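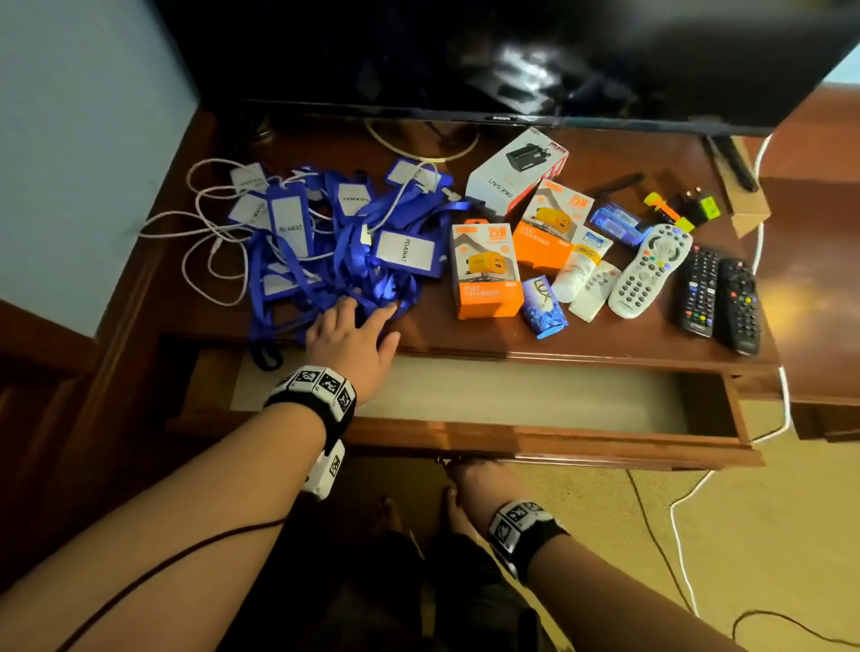

Desk run, drawer open, left hand on the lanyard pile.

October, log 2163. Wrist tracking fault again on the Lerkix set. Left pose jumps 18 mm when the hand goes flat, right holds fine. Replay on the arm swung wide and hit the e-stop at 70% speed - no damage, but too fast for a first replay. My fault.

Swapped left and right channels in software, jump stayed with the left. So not the reciever. Suspect the band slipping or the thin wire tugging. Not proven. 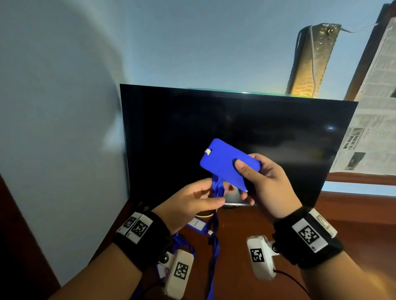
Blue badge holder in both hands, strap pinched in the left.

Rosario Martinelli to check the hinge on the left module. No replays above 18% till thats done. Also ask Brandcombe for spare bands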